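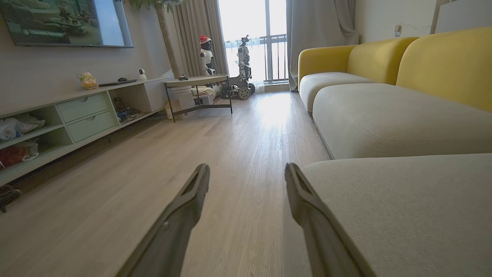 The furniture swap in Miah is back for another winter, and the folks behind it would love for you to take a good look around your living room before it opens. Last October the swap moved into the old Celton building on the square, which gave it plenty of space for the big pieces that used to be turned away, and neighbors have been coming by ever since with bookcases, armchairs and all sorts of things that somebody else was glad to take home. Storage is what people ask for most — long, low TV cabinets above all, like the pale green one with its two drawers in the middle and open cubbies on either side, the kind of place where cables and bags and small electronics all end up living together. If yours looks anything like that, now is a fine time to sort through it.

The swap opens on December 11, 2021, and there is no charge to come in, though a ticket for a large piece costs $30 and helps pay for the heat. Last winter 180 pieces found new homes, and the hope is to do a good deal better this time, with a van running out to Metard and Prekis for anyone who can't manage a heavy cabinet alone. Please empty the drawers before you bring anything over, and tape the screws and shelf pegs in a bag to the back — it makes life so much easier for the next family.

Print this story | E-mail this story

Contact us | Copyright 2021 | Back to top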